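Shared workbenches: arrangements for food preparation

Members are reminded that the butcher-block benches at Arkirholm may be booked for mixing and other food preparation throughout the spring. The revised arrangements set out in this notice take effect on March 1, 2018 and replace those printed in the previous handbook. They apply to all users of the benches, including those who hold a standing booking through the Truleck programme.

Bookings are made in sessions of two hours and should be entered in the register at the front office. A total of 236 sessions was recorded last year, and demand was heaviest in the late afternoon. Members who are able to come in the morning are encouraged to do so. No member may hold more than 5 bookings at any one time.

Bowls, measuring cups, spoons and spatulas are provided from the common store and should be returned there washed and dried. Liquids should be measured out before mixing begins and kept in a bowl or a lidded container, well back from the front of the bench. Long-handled tools are best laid with the handle turned inwards - a spatula left across the rim of a small bowl is easily knocked to the floor. 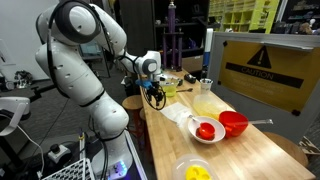
Used paper napkins should go into the bin at the end of each session and should not be left for the next user. The bench surface is to be wiped with a damp cloth and then dried along the grain. Standing water must not be left on the wood, and the Strobel oil kept in the store is to be applied by staff only.

Ingredients may be left in the cupboard overnight provided that each container carries a name and a date. Unlabelled containers will be removed at the end of the week. Breakages should be entered in the book beside the sink.

Replacement mixing bowls have been ordered from Bratix and are expected in April. Requests for further items may be handed in at the front office, quoting reference 959.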